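Neglected Chamber Works on Small Labels: A Listening Survey
Student Project Report
Prepared by Saqib Sethi, Department of Music

1. Purpose
This project examined how the string quartets of the composer Spahić have been presented to listeners on disc. Four recordings were compared, together with their printed notes. The earliest was issued by Rukton and the most recent by Vudau.

2. Materials
The department's record library holds 168 discs of chamber music from the period. Only nine include a work by Spahić, and five of those contain songs or piano pieces and were set aside. The catalog number of the Rukton disc, 1191, is used in this report to avoid confusion with its later reissue, which omits the slow movement of the Second Quartet.
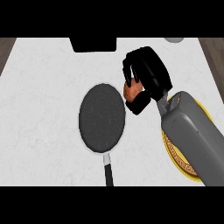 Figure 1. White marble countertop with faint gray veining (computer rendering).

3. Findings
The Naritz Quartet, on the Vudau disc, takes the opening movement of the Second Quartet at a noticeably broader tempo than the players on Rukton 1191. The cello line gains weight as a result, although the fugal passage loses some of its urgency. The two remaining recordings fall between these readings — one of them suffers from a close, dry sound that flattens the viola.

The printed notes differ more sharply. Rukton treats the composer as a follower of the French school, while Vudau stresses the folk material in the finales.

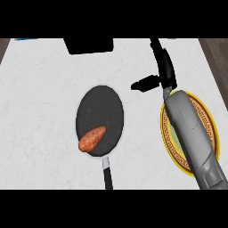 Figure 2. Black frying pan on the countertop (computer rendering).

4. Limitations
No scores of the First Quartet could be obtained before the March deadline. Comments on that work rest on listening alone, and bar numbers are given only for the Second.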